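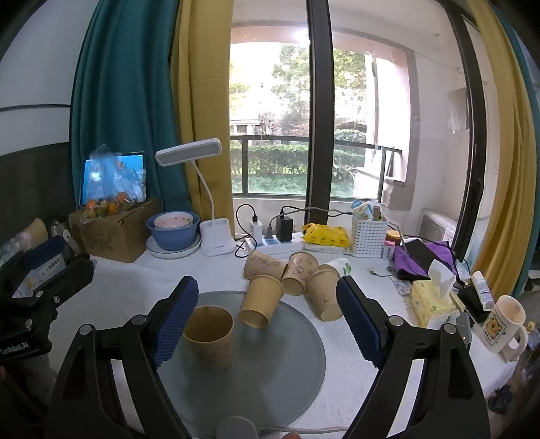
Six paper cups, one placemat, two padded fingers. The state of the art in tidying up, September edition.

CHORE WATCH: The cups are winning

Every fall this newsletter checks in on whether a machine can clear a table yet. The short answer for this year is yes, provided it's your table, you like your cups where the machine likes them, and you weren't planning to use the room until dinner.

Cups have become the chore of choice for the people who build these things, and I can see why. A paper cup weighs nothing, costs nearly nothing and doesn't shatter when dropped. It's also a mean little object. Squeeze too hard and it folds. Squeeze too softly and it slides. Tip it over and it rolls in a curve, away from whatever was reaching for it. Anyone who has chased one across a picnic bench knows the feeling, and we have thumbs.

I spent part of June reading trial notes from three outfits that were kind enough to share them. Arach, which wants to put an arm in every break room, ran 185 attempts at standing a fallen cup upright. Its best stretch was 20 in a row. Then someone opened the blinds, the light changed, and the arm spent most of the afternoon patting the tablecloth. The notes call this "a lighting event." In my house we call it morning.

Varma is going after the shop floor, where things are easier in one way: parts come in trays, the trays come in on time, and no one leaves a mug in the middle of them. Its machine moves plastic caps from one bin to another all shift long and does it well. Ask it to pick up a cap that has landed on the floor and it waits for a person. The person, I'm told, has gotten quite good at the job.

Lundska has the modest plan, and the one I'd put my own money on if I had any. It skips the robot for now. People do the chores themselves with a gripper in hand, over and over, and the recordings go toward teaching a machine later. The target is 1,000 clean examples of each task before any motor gets involved. So the current household helper is a grown adult putting cups in order with a pair of tongs — and getting paid for it, which is more than I ever managed.

What none of them has cracked is the rest of the table. Real tables have cords on them, and tissues, and fruit still in the bag. Picking up a cup is a fine trick. Knowing which cup still has somebody's coffee in it is housekeeping, and the notes from all 3 firms go quiet on that point.

Laundry, for those who wrote in to ask, is worse. Trurton showed a shirt folder this summer that handles one shirt at a time, flat, face down, buttons done. By then I'd say the shirt is folded in spirit.

Dishwashers next issue, loading only. Unloading has been put off until further notice, same as at my place.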